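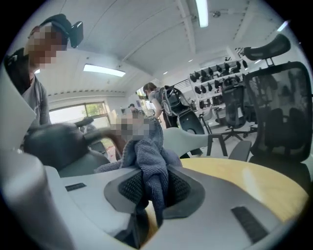
Wrist view from the hand-held gripper, chair room, wipe-down task. Faces are pixelated before release.

# Skuno Chair Handling Set

Demonstrations of people working on office chairs and chair parts with a hand-held gripper. Collected for training manipulation policies from wrist-camera video. Maintained by Gordon Chisholm, Drilance.

## Contents

- 1,808 episodes, one task attempt per episode
- 44 collection sessions
- 10 task labels
- Video, gripper opening width, estimated tool pose, task label, outcome flag

Failed attempts are kept. Filter on `outcome` if you only want successes.

## Collection

All sessions took place at the Uslow site. Several people work in the room at once, so other people, chairs and loose parts appear in the background of many episodes. This is the normal state of the data. Background motion is not labeled.

Operators were told which task to do but not how to do it. Grasp points, speed and order of steps vary by operator. Cloth tasks vary the most: the cloth may be bunched, folded or hanging over a part when an episode starts. Its starting shape was not controlled.

Each episode starts on the operator's button press and ends on the second press. Idle time at either end has not been trimmed.

## Layout

 skuno/
 episodes/
 <episode_id>/
 video.mp4
 pose.csv
 grip.csv
 meta.json
 splits/
 train.txt
 val.txt
 tasks.json

`pose.csv` is in meters and quaternions, relative to the first video sample of the episode. `grip.csv` gives opening width in millimeters. Both are resampled to the video timestamps.

Splits are by session. Do not reshuffle by episode, or the same chairs in the same positions will end up in both files.

## Known problems

- Pose drifts when a large plain part fills most of the view. 101 episodes are marked `pose_suspect` for this reason. They are still listed in `train.txt`.
- Black mesh against dark padding gives poor contrast. Depth estimates on mesh should not be trusted.
- Daylight from the window changes exposure during longer episodes.
- The pixelation step sometimes covers part of a tool or cloth when a face is behind it.
- Grip width reads slightly high after a battery change until the fingers have been fully closed once.

## Loading

The Gamage loader reads this layout directly:

 gamage load skuno/ --split train --drop pose_suspect

Without `--drop`, suspect episodes are included.

## Changes

May release: sessions re-split, `outcome` added to `meta.json`, two duplicate task labels merged. Episode IDs did not change.

---

Comments (3)

**tkoval**
Is the gripper offset from the camera given anywhere? I can't find it in meta.json.

**G. Chisholm**
It's in tasks.json under `rig`. Wrong place for it, I know. Will move it in the next release.

**meshback**
Dropping pose_suspect helped a lot on the seat tasks, made no difference on the cloth ones. val.txt has a blank last line that breaks our parser.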